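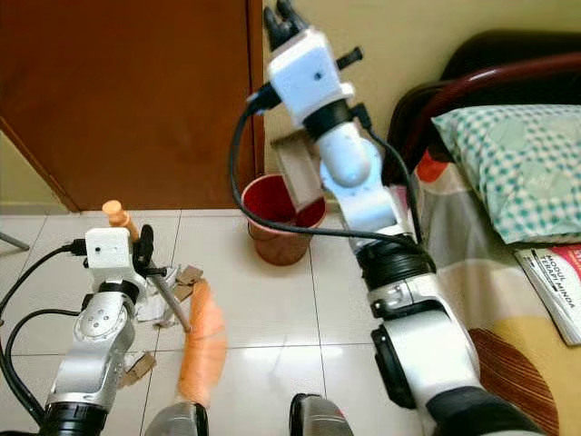 Search this site Go

Visits > Open days > Sengar House

Home Visits Reading room Contact

I went to the open day at Sengar House in Bellano on November 3, 2020, mostly for the lunch, which was soup. The program promised 972 square feet of "living practice rooms." I had pictured something with a rope across it and a gift shop at the end.

Maëlys Brunet took our group up the back stairs, apologizing for the front ones. The tidying room is small, with a white tiled floor, and the afternoon's subject was paper on the floor and getting it into a bucket. I have been avoiding this subject at home for years, so I stood near the front.
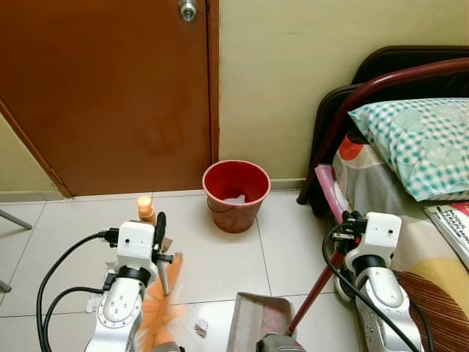
The red bucket beside the door, one crumpled paper in it and scraps still on the tiles.

The bed has a maroon metal frame, and the pillowcase is teal and white checks with hearts, one of which says BE MINE. A man behind me asked where he could buy the pillowcase. Colette Roussel, who runs the room, said she would rather talk about skirting.

She did, at length. Dust likes a low ledge, apparently - so do I, by that point in a tour.

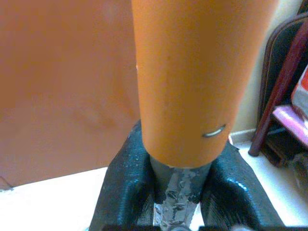 Up close: worn orange, a small bent staple, crinkled silver tape underneath.

Admission was free and parking cost more than the soup. The next open day is in March, with up to 300 places. Bring shoes you can stand in.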